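Housing and Interior Materials
Unit 6 handout: Wood surfaces in the home

Read this before the Monday session. Bring it with you, along with the sample board you were given in Unit 5. The questions at the end are for discussion and are not collected.

6.1 What we mean by a wood surface

In this course a wood surface is any horizontal or vertical face in a room that shows wood grain to the person using it. That includes solid boards, veneer on a core, and printed sheets made to look like wood. The three behave differently and cost different amounts, and they are often confused in sales material. A customer who says "I want a wood table" may be happy with any of them. Your job is to find out which one they need before you price it.

Solid wood is the same material all the way through. It can be sanded down and finished again many times. It also moves. Across the grain, a board gets wider in humid months and narrower in dry ones. Along the grain the change is so small that we ignore it.

Veneer is a thin slice of wood glued to a core. The core may be particleboard, fiberboard or layers of other wood. Veneer can be sanded lightly, once or perhaps twice. It moves much less than solid wood.

Printed surfaces are paper or film under a clear layer. They can't be refinished. When they are damaged they are patched with wax or replaced.

6.2 Movement across the grain

Most of the failures you will see in the repair unit come from movement that was not allowed for. A solid top screwed tightly to its frame on all sides has no place to go. In December, with the heat running, it shrinks and splits. In summer it swells and pushes the joints apart.

The Drullberg apartment case from Unit 4 is a good one to go back to. The building had 60 units, each fitted with the same built-in dining counter in solid board. The counters were fixed with screws through round holes. By the end of the first heating season 16 of them had cracked, nearly all within a hand's width of a fixing screw. The ones that survived were mostly on the north side, where tenants kept the heat lower. The repair was to pull the screws, lengthen the holes into slots, and fill the cracks. The wood itself was fine.

What to check on any solid top:

Are the fixings slotted, or round?
Does the grain run the long way? (It nearly always should.)
Is there finish on the underside as well as the top?
How far is it from a heater or a sunny window?

An unfinished underside takes up and gives off moisture faster than the finished top. The board then cups, meaning the edges rise or fall compared with the middle. Students often miss this because they don't turn the piece over.

6.3 Color and tone

We sort wood surfaces into light, medium and dark. The sorting is done by eye against the department's sample cards, in daylight, with the finish already on. Raw wood will mislead you. A clear oil can move a pale board halfway to medium.

Light surfaces reflect more of the light in a room and hide dust well. They show dark stains, such as ink and tea. Medium surfaces hide the most overall and are the usual choice for families. Dark surfaces show dust, crumbs, scratches and fingerprints. They suit rooms that get less use.

Tone also changes what sits on the surface. Glazed bowls and plates in deep colors stand out clearly on a light top, and the same pieces can nearly vanish on a dark one. If a client has dishes they care about, ask to see them before you talk about finishes.
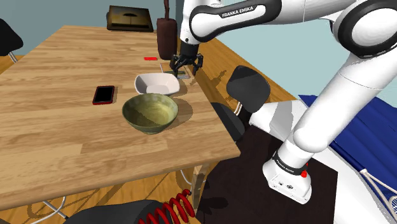 Fig. 6.1. Light wood tabletop with visible planks, two bowls near the center.

6.4 Plank pattern

A top with visible planks reads as a set of strips. A top with the joints hidden reads as one sheet. Clients have strong feelings about this and rarely have words for it, so carry samples of both.

Narrow planks make a surface look busier and, in a small room, a little smaller. Wide planks look calmer but cost more in solid wood, and they cup more. In printed surfaces the plank width has no effect on cost at all, since it is only a matter of what is on the paper. Watch for repeats. Cheaper printed lines use a short pattern, and once you see the same knot twice you will keep seeing it.

Planks should run with the long side of the table. Running them across the short side is sometimes done for style. In solid wood it needs a frame designed for it, because all the movement now happens along the length, where there is more wood to move.

6.5 Light on the surface

Shop lighting is bright and even. Home lighting is not. A tabletop that looked flat and smooth in a showroom may show every ripple when a window throws light across it from one side. Low light from the side is called raking light, and we use it on purpose when inspecting a finish. You will do this in the lab with the blinds down and a single lamp at table height.

Shadows matter for color too. The part of a top that lies in shadow will look a full step darker on the sample cards, and warmer or cooler depending on what the room light is doing.

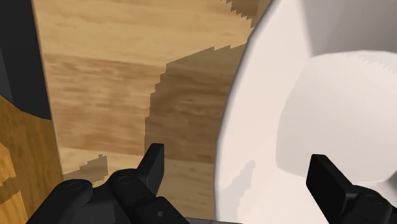 For this reason, never match a repair color in a shadow. Move the piece, move the lamp, or come back at a different time of day. If the piece is built in and can't be moved, take two readings, one at 10 in the morning and one in mid-afternoon, and mix to the lighter of them. A patch that is slightly too light can be toned down later. A patch that is too dark has to come out.

Sunlight also changes the wood over time. Cherry darkens. Walnut gets lighter. Pine turns yellow and then orange. A tablecloth or a runner left in one place will leave a mark in the color of the wood, and the mark goes deeper than the finish. Tell clients to shift things around during the first year.

6.6 Finishes

We cover four finishes this term: oil, hard wax, shellac and varnish.

Oil soaks in and leaves little on top. It is easy to put on and easy to repair. It gives poor protection against water left standing, and it needs a fresh coat once or twice a year on a table in daily use. Oily rags can catch fire on their own. Lay them flat outdoors to dry, or put them in the metal can with water. This rule applies in the lab at all times.

Hard wax is a blend of oil and wax. It protects somewhat better than oil alone and repairs nearly as well. It is the finish on the Buma sample tables in the hallway. Look at them on your way in. They are in their third year and have had one full recoat.

Shellac dries fast and looks very good. Alcohol dissolves it, and hot cups leave white rings. Use it on shelves, boxes and picture rails. Don't use it on a dining table.

Varnish forms a film on top of the wood. It gives the best protection and is the hardest to repair, as a worn spot usually means sanding the whole top. Three thin coats are better than two thick ones. Sand lightly between coats.

6.7 Working out the amount

Finish is sold by coverage, and students tend to buy too much. Work it out on paper first.

Take the area of the top, double it for the underside, and add the edges. Multiply by the number of coats. Divide by the coverage printed on the can. Then add a tenth for waste.

For the lab exercise, you are given an order of small side tables with a total surface of 437 square feet, both faces and edges included, to be done in one coat of hard wax. Show every step. Round up to whole cans at the end and not before.

Bare wood takes more in the first coat than the can suggests, and the end grain takes most of all. Keep a note of what you used. Your own figures will be more useful to you than the label after a few jobs.

6.8 Words to know

Cupping - bending across the width of a board
End grain - the face you see when a board is cut straight across
Raking light - light from a low angle at the side
Slot - a lengthened screw hole that lets a board move
Tone - how light or dark a surface is, apart from its hue
Veneer - a thin slice of wood glued to a core

6.9 For discussion

A client wants a dark varnished table for a kitchen with three small children. What would you ask, and what would you offer?

The Drullberg counters could have been made in veneer. Would that have been a better choice for the owner? For the tenants?

Look at a wooden tabletop at home in the morning and again at night. Write down which sample card it is closest to each time.

Reading: course reader, pages 29 to 41. The Skirari chapter on floor finishes is optional this week but will be needed for Unit 7. The Yagi sample cards are kept at the front desk and must be signed out. Return them the same day.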